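드릴덴 김치 발효 일지 모음 (Drilden) README

안녕하세요! 이 폴더는 제가 집에서 김치랑 장아찌를 담그면서 적어 온 일지를 표로 옮긴 것입니다. 처음에는 냉장고 문에 붙여 둔 메모지였는데, 메모지가 자꾸 떨어져서 수첩으로 갔다가, 수첩에 고춧가루 물이 들어서 결국 파일이 됐어요. 이름은 제가 사는 동네에서 따왔고 별 뜻은 없습니다.

지금 들어 있는 기록은 145건이에요. 한 건이 통 하나입니다. 같은 날 담갔어도 통이 두 개면 두 줄로 들어가요. 예전 버전에서는 날짜별로 묶었는데, 똑같이 버무린 배추도 통마다 익는 속도가 제멋대로라 나중에 다 풀어서 다시 적었습니다. (그때 주말을 통째로 날렸어요...)

파일 구성

batches.csv: 본 표. 통마다 한 줄.
tasting.csv: 맛본 기록. 통 하나에 여러 줄이 붙습니다.
salt_notes.txt: 소금 얘기만 따로 모은 글. 길고 두서없어요.
old/: 옛날 버전. 안 보셔도 됩니다.
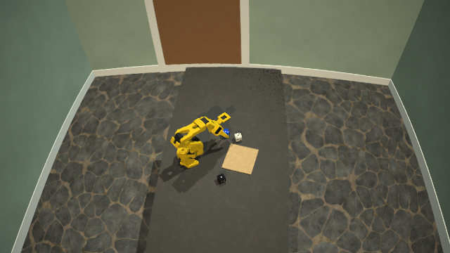 batches.csv의 열은 이렇습니다.

batch_id: 통 번호. 뚜껑에 유성펜으로 쓴 번호 그대로예요. 중간에 빠진 번호가 있는데, 뚜껑을 서로 바꿔 끼운 통들이라 뺐습니다.
veg: 주재료. 배추, 무, 열무, 오이, 양배추 중 하나. 섞어 담근 건 더 많이 들어간 쪽으로 적었어요.
veg_g: 다듬은 뒤 무게(그램). 절이기 전입니다!
salt_pct: 주재료 무게 대비 소금 비율. 소금물로 절인 건 제가 계산해서 넣은 값이라 좀 헐렁합니다. brine 열이 y이면 그런 경우예요.
room_h: 실온에 둔 시간. 밤에 담가 놓고 잠든 날은 일어난 시각까지로 쳤습니다.
room_c: 실온. 부엌 온도계 기준.
sauce: 젓갈 종류. 없으면 none.
memo: 하고 싶은 말. 욕은 지웠습니다.

tasting.csv는 더 단순해요. 통 번호, 담근 뒤 며칠째인지, 신맛, 짠맛, 아삭함, 그리고 맛본 사람. 점수는 전부 1점에서 5점 사이입니다. 신맛 5점은 찌개로 바로 가야 하는 맛, 1점은 아직 겉절이 같은 맛이라고 보시면 돼요. 짠맛 5점은 물을 찾게 되는 정도고요. 아삭함은 정말 주관적이라 저도 자신이 없습니다.

맛본 사람은 3명이에요. 저, 은조로게 마게사(Njoroge Magesa) 씨, 그리고 오나 셰베리(Oona Sjöberg) 씨. 은조로게 씨는 짠맛 점수를 늘 저보다 낮게 주고, 오나 씨는 오이소박이만 나오면 점수가 후해집니다. 두 분 점수를 제 점수랑 그냥 평균 내지 마시고 taster 열로 나눠서 보시길 권해요. 저는 한동안 평균만 보다가 "올겨울 배추는 덜 짜졌네!" 하고 좋아했는데, 알고 보니 그 달에 은조로게 씨가 유난히 자주 맛봤던 거였어요.

11월 기록이 유독 많은 건 김장 때문입니다. 그 달 통들은 거의 다 배추고, 소금도 같은 포대에서 나왔어요. 그러니까 계절에 따라 뭐가 달라지는지 보고 싶으시면 11월은 한번 빼고도 돌려 보세요. 여름 쪽은 열무랑 오이가 많은데, 실온에 오래 둔 게 거의 없어서 room_h 값이 작은 데 몰려 있습니다. 한여름에 하룻밤 내놓았다가 뚜껑이 들썩거리는 걸 보고 겁을 먹었거든요.

소금 얘기를 조금만 할게요. 배추는 2퍼센트 언저리가 제 입에는 제일 맞았어요. 더 줄여도 보았는데 며칠 지나니까 국물이 미끈해지고 잎이 금방 물러졌습니다. 반대로 무는 조금 더 넣어도 괜찮더라고요. 굵은소금이랑 고운 소금을 숟가락으로 재면 무게가 꽤 달라지니까 꼭 저울을 쓰세요. 초반 기록 중에 숟가락으로 잰 것들은 memo에 "숟가락"이라고 써 놨습니다. 그건 믿지 마세요, 진짜로.

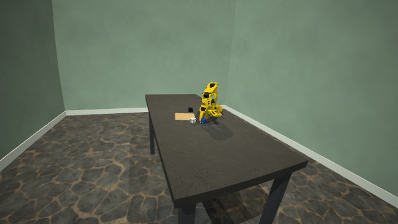
자주 받는 질문도 적어 둘게요.

pH는 왜 없나요? 시험지를 사 봤는데 고춧가루 때문에 색이 다 불그스름해져서 읽을 수가 없었어요. 측정기를 사면 새 열로 추가할 생각입니다. 이미 지나간 통은 어쩔 수 없고요.

빈칸은 뭔가요? 안 쟀거나, 쟀는데 어디 적었는지 모르는 값입니다. 0이 아니에요! salt_pct에 0이 들어간 줄은 없습니다.

사워크라우트도 있나요? 네, veg가 양배추이고 sauce가 none인 것들이 대체로 그쪽이에요. 리반스테드(Rivanstead)에 살 때 옆집에서 배운 방식인데, 캐러웨이를 넣은 통은 memo에 표시했습니다. 고춧가루가 들어간 양배추김치도 몇 통 섞여 있으니 memo를 같이 보세요.

이걸로 글을 쓰거나 수업에 써도 되나요? 얼마든지요. 출처에 "드릴덴 김치 일지"라고만 적어 주시면 됩니다. 다만 식품 안전 기준으로는 쓰지 말아 주세요. 저는 그냥 집에서 담그는 사람이고, 곰팡이가 핀 통은 고민하지 않고 버렸습니다. 버린 통도 표에는 남아 있어요. discarded 열이 y인 줄입니다.

바뀐 점

이번 버전: 통 단위로 전부 다시 정리. tasting.csv에 taster 열 추가. 오이 통 몇 개의 무게가 킬로그램으로 들어가 있던 것 수정.
지난 버전: room_c 추가. 그 전에는 "따뜻함", "쌀쌀함"이라고 적혀 있었습니다.

틀린 데를 찾으시면 통 번호랑 같이 알려 주세요. 수첩을 아직 안 버려서 찾아볼 수 있어요. 김장철에는 답이 좀 늦습니다.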